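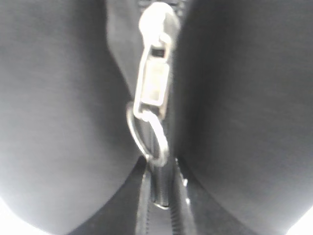

R. Doležal

Notes to go with our visit to the Rivau open day
Introduction to Automation, handout 3

Please read these before we get on the bus, and bring them along if you can stand to carry paper. I have been to the Rivau open day a few times now and I always come home wishing I had told people what to look for, so this year I am telling you ahead of time, at some length, for which I hope you'll forgive me.

The bench I care about most is the zipper bench. It's easy to walk past – the big Skaster arms by the entrance are louder and they move a lot faster – but please don't spend your whole morning with them. At the zipper bench a two-finger gripper works on the zipper of a black bag or case, and you can learn more there in ten minutes than I can get across in a week of slides.

Think first about the part itself. A zipper slider is small and hard, and on this one a flat pull tab hangs from the slider, with a thin wire ring at the end of the tab. Each of those can swing, so the place you would like to grab may be somewhere else a moment later. The fabric and the zipper tape can bend as well. Compare that with the metal blocks we used in our July workshop, which were kind enough to stay where we put them!

Then look at the fingers. They are thick, rounded and dark gray, and at close range the two of them fill most of what the wrist camera sees, with the silver hardware in a narrow gap between. Ask yourselves how much a program could work out from that view alone. The metal comes out very pale under bright light, the edges are soft, and the coil of teeth is dark on black tape. In class we said that a camera near the hand saves you a good deal of trouble with calibration, and I still believe that, but you pay for it in blur and in blocked views.

Some things to write down while you are there:

Where would you take hold: the slider, the tab or the ring? Give one advantage for each.
Which way must the pull go so that the slider travels along the teeth and doesn't tip?
What has to hold the bag still, and how would you notice if it slipped?
What would you want to sense that a camera can't give you?

The people from Raritz who run the bench are happy to be asked things, and they don't mind beginners' questions one bit. If a run goes wrong while you're watching, stay for it and make a sketch. I'd much sooner read a page on one failed grasp than three pages on how nice the arms looked.

Your write-up should be about 503 words, with at least one drawing by hand. Leave it in the tray outside room 393, stapled, with your name on both sheets.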